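The Amano Round

The rules for the final round of Amano ran to 3 pages, and Marisol Cortés had initialed each one.
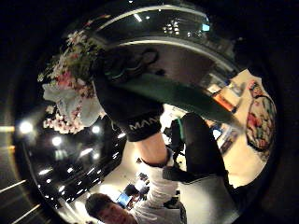 A contestant on Amano had two ways to leave the show. She could lose a round, in which case she kept half of her bank, or she could stop before the last question and keep all of it. The wager had to be locked before the category was read. Contestants wore what they had come in, and over nine tapings Marisol had learned to sort them by their hands: rings, bitten nails, once a fitted black glove with a cuff lettered MAN, its fingers bent over a chrome rim. She wrote that one down in her log because the rules said to log anything worn on the hand that pressed the buzzer.

Her own job was adjudication. She sat at a desk to the left of the stage with the answer sheets, a timer and a telephone that connected to one person, Américo Barreto, who had written the questions.

On Saturday the champion was Teresa Carvalho, a land surveyor from Pisomov. Her bank stood at 2000. The challenger, Belmiro Nogueira, had 600. Under rule 14 a champion with more than double the challenger's bank could wager nothing and win. Teresa locked a wager of 100.

The category was Rivers. The host, Bernardo Falcão, read the question at the standard speed.

"Which river forms the eastern limit of the Flondov district?"

Belmiro wrote Valo. Teresa wrote Upper Valo.

The sheet said Valo. Marisol started the timer for a ruling, which gave her three minutes, and picked up the telephone.

"Is Upper Valo acceptable?" she asked.

"It's the same river," Américo said.

"Is it the same name?"

"Above the weir it has one name. Below the weir it has the other."

"Where is the eastern limit?"

She heard him turn pages. The timer showed two minutes ten.

"It crosses the weir," he said.

Marisol looked at rule 22, which covered answers more specific than the sheet. Such an answer was correct if every part of it was true. Part of the limit was the Upper Valo. The rest was not. She read the rule again, and then the question, which said "forms" and did not say "forms part of."

"Incorrect," she told Bernardo, with forty seconds left.

He announced it. Teresa lost her 100 and still won the game, 1900 to 1200, Belmiro having wagered everything. The audience clapped. The board was reset for the next taping.

Teresa came to the desk while the crew was coiling cable.

"I surveyed that boundary," she said. "They moved it in May. All of it is above the weir now."

Marisol wrote this in the log under Objections, with the time, 4:40. She asked whether there was a document.

"I have the map in my car."

"An objection with a document goes to review. If it's upheld, you get your 100 back, and his answer gets looked at too."

Teresa considered this. Across the stage Belmiro was on the phone, telling someone that he had gotten the river right.

"What would happen to his?"

"His 600 would come off. Losing finalists keep half of their bank, so he'd go home with half of nothing."

Teresa signed the objection form on the first line, where it asked for her name, and stopped at the second, where it asked for the grounds. Then she asked if she could have the form back. Marisol checked the rules, found that she could, and wrote "withdrawn, 4:46" in the log.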